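Search tickets Search Advanced

Ticket 188 - Label printer drops off network after lunch, Kabbaj stockroom
Status: open, waiting on supplier
Raised by: front desk
Assigned: Costel Hodžić
Opened: Tuesday, June 4, 2019

Reported: label printer by the goods-in door stops taking jobs early afternoon. Light stays green. Jobs pile up in the queue on the packing PC, then all come out at once when someone turns it off and on. Duplicates everywhere, 17 of them went on the wrong parcels before anyone noticed. Primley order was one of those, they've been rung.

First look. Printer prints its own test page fine. Ribbon fine, roll fine. Packing PC can't ping it. Other PC in the office can't either. Turned it off at the wall, back on, pings straight away. So not the PC.

Swapped network cable for a new one. No change, gone again next afternoon.

Swapped the port on the wall switch, was in 4, now in the one next to it. Lasted a day and a half. Got my hopes up. Gone again.

Checked the address. Printer was set to get one automaticaly. Looked at the router list and the same address had been given out to a handheld scanner that gets switched on when the late shift comes in. That would fit the times. Gave the printer a fixed address outside the range, printed the config page to make sure it stuck. It did.

Updated the printer on the packing PC to match. Had to delete the old one as Flolex kept sending to it anyway. Flolex saves the printer name per user, not per machine, so everyone who packs has to pick it again under Settings, Output, Labels. Told both shifts. Note stuck on the monitor.

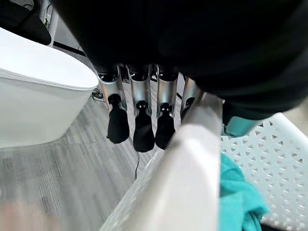
Silver fingers, side by side under the black housing.

Three days good. Then same fault, but different this time: printer pings, queue empty, nothing comes out. Flolex says "sent". Not the address then, or not only.

Looked at the print service on the packing PC. Spool folder full of old jobs going back to September. Stopped the service, emptied the folder, started it again. Labels came out. Flolex has a limit of 1000 held jobs, after that it says sent and throws them away, no warning. Found that in their help pages after an hour of looking, could have been in bigger letters.

Why are the jobs being held at all? "Keep printed documents" was ticked on the printer. Unticked. It was ticked on the new one too, so must come over from the driver defaults. Unticked there as well.

Asked Nindico (they supply the printer and the driver) if the newer driver still does this. Case open with them, first reply was asking me to turn it off and on. Replied with the steps above. Waiting.

For whoever is on if it happens again before they answer:
- can you ping it? If no, check nobody has reset it to automatic. Config page shows it
- if yes, look in the spool folder. Full = stop service, empty, start
- DON'T power cycle with jobs waiting, you'll get the duplicates
- reprint from Flolex one order at a time and bin any doubles

Late shift say it's been OK since. Packing PC still slow to log in, seperate ticket for that please, not this one.

Leaving open till Nindico come back. CH

Related tickets
Handheld scanner will not charge in cradle
Flolex: label text too small on return slips
Packing PC slow to log in
Primley address prints on two lines
Ribbon order, who signs off?

Contact the help desk | Copyright 2019 Kabbaj | Back to top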